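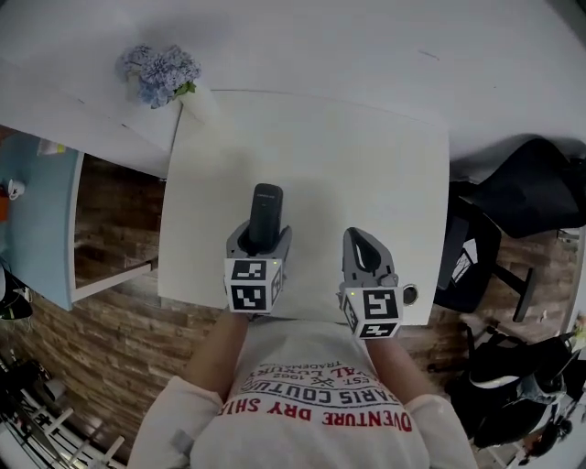

PRARNNESS, August 6, 2021 - Votico, a maker and seller of furniture for small homes, will open a furnished showroom at 88 Amissah Street in Prarnness this month. The showroom is set up as a one-bedroom apartment, and visitors may sit down, open the cabinets and use the tables for as long as they like.

The opening also marks the start of sales for Rutusa, the company's new line of small-home pieces. Rutusa has 13 items, including a small table for one or two people, a wide counter, open shelving, a low cabinet and a narrow rack. Most are sold in white. The cabinet can also be ordered in light blue with a white border.

The small table is the piece Votico expects to sell most. It is meant for people who eat, work and sort the mail in the same spot. A round hole near the edge of the top lets a phone charger or lamp cord pass through. The legs come off for moving, and the table can be put together by one person with the tool in the box.

Votico began work on the line in April, after a survey of its customers. The company received 2,588 replies. The most common complaint was a lack of clear surface near a seat. Many customers said their only table was also where they left keys, remotes, cups and bags. Others asked for furniture that could stand against a wall and still leave room to walk past.

The showroom has wood-look plank flooring and white furniture throughout the main room. Cut flowers, cups and other household items are left out on the surfaces so that visitors can judge how much space is left once a home is in use. Staff will move pieces on request, and visitors are welcome to bring their own measurements. A paper floor plan is available at the front desk.

Rutusa pieces may be bought at the showroom or ordered for delivery. Items in white are in stock. Light blue cabinets are made to order and ship within 30 days. Unused items in their original packing may be returned for a full refund within 30 days of delivery. Spare legs, shelf pins and cord hole covers are sold separately.

Entry to the showroom is free and no appointment is needed. Street parking is available on Amissah Street, and the entrance has no steps. Groups that would like to visit together are asked to contact the showroom ahead of time.

About Votico

Votico designs and sells tables, cabinets, shelving and storage for apartments and small houses. Its office and warehouse are in Prarnness.

Media contact: Votico Press Office, 88 Amissah Street, Prarnness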